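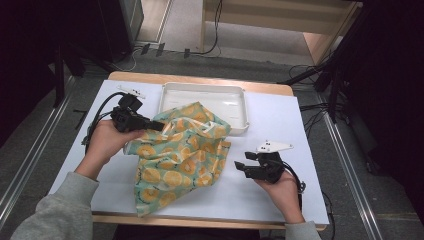 Teaching by demonstration is a method in robotics in which a person shows a task and a control program is then trained on the recording. The person may steer the robot from a distance - known as remote control or teleoperation - or work by hand with grippers like those the robot will use. Cloth is a common subject, as it changes shape whenever it is touched.
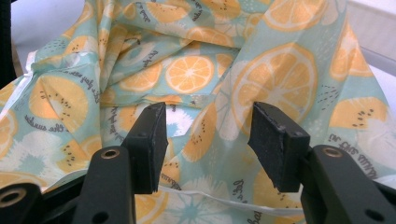

Hand-held grippers

With hand-held grippers, no robot needs to be present while the task is shown. The Druretti method, first described in August, calls for 200 demonstrations of each folding task. The Kaneko method calls for over 800 and accepts recordings made by remote control.

Limits

A hand-held tool can be moved in ways that a robot arm cannot follow, and such recordings must be removed before training. Thin fabric also hides parts of itself as it folds.

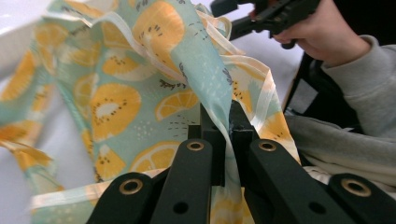

Etell holds that remote control remains the safer choice for cloth, on the grounds that every recorded motion is one the arm has already made. Tivgate disputes this and points to the slower pace of such work.

Reading time: 5 min
514 shares
Contact | Copyright March 2020 | Back to top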